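Notes for the wrist camera and fingertip comparison, Arlow bench, January 2018. Maintained by Kartini Yusof. Questions about the arm controller go to Hortensia Medina.

## What this is

A small set of recordings made while we compared two fingertip designs and two wrist camera mounts on the same arm. The tasks all involve small, smooth consumer items that are awkward to hold. We wanted to know which fingertips slip least and which mount still gives a usable view once something is in the grip.

The set has 189 recordings. Of these, 23 are marked `review` because the camera clock and the controller log disagree. They are included, but leave them out if you need timing.

## Hardware compared

| Name | Part | Notes |
|---|---|---|
| Troltus | fingertips | thick, flat inner face |
| Montecinos | fingertips | thin, rounded inner face |
| Zakeo A | camera mount | low, close to the fingers |
| Zakeo B | camera mount | raised, tilted down |

Both mounts take the same camera. Only one mount is fitted at a time, so the views are never simultaneous. The controller settings were kept the same for both fingertip designs, including the closing speed.

## Tasks

Each task folder is named after the item: `earbud_case`, `pill_box`, `marker`, `tape_roll`, `key_ring`, `battery`. There are 6 in total. In `earbud_case` the gripper holds the base of the case by its sides while a second fixture handles the earbud. It is the hardest one to film from the wrist, as an open lid can hide much of what is behind it.
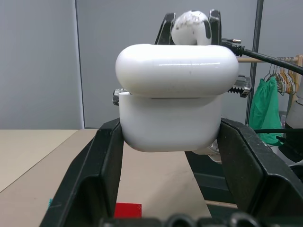 *`earbud_case`: base of an AirPods case between the fingers, lid open, one earbud in the second fixture.*

The base has softly curved lower corners, so finger height matters more than it does with the pill box. We set the height by hand before each recording and wrote it to `setup.json`. Grip force is the commanded value. There is no force sensor in either set of fingertips.

## Files

```
recordings/
 <task>/
 <id>/
 wrist.mp4
 joints.csv
 gripper.csv
 setup.json
labels.csv
```

`gripper.csv` holds the opening in millimeters and the commanded force. `labels.csv` has one row per recording with the fingertip name, the mount name, the outcome (`held`, `slipped`, `dropped`) and the `review` flag.

Outcomes were labeled by one person watching the video. When the view was blocked, the label came from the gripper opening instead, and the `source` column says `opening`. Treat those as weaker labels.

## Findings so far

- Troltus slips less on flat-sided items. On the marker and the battery we saw no clear difference.
- Montecinos is easier to get under a lid or into a narrow gap.
- Zakeo A gives a sharper view of the contact area but loses sight of anything behind a tall item.
- Zakeo B sees more of the table and needs a longer cable. The cable caught on the wrist joint in 8 recordings, all kept and noted in `setup.json`.

## Known problems

Bright reflections on glossy plastic confuse the edge tracker. Background items were not cleared between sessions, so please don't use the background to tell tasks apart. Fingertip wear was not measured.

The second fixture is not logged. Its position can only be read from the video.

## Still to do

- Repeat `key_ring` with Montecinos on mount B
- Have a second person label the `slipped` recordings
- Add the camera calibration for mount A, which was redone after the first sessions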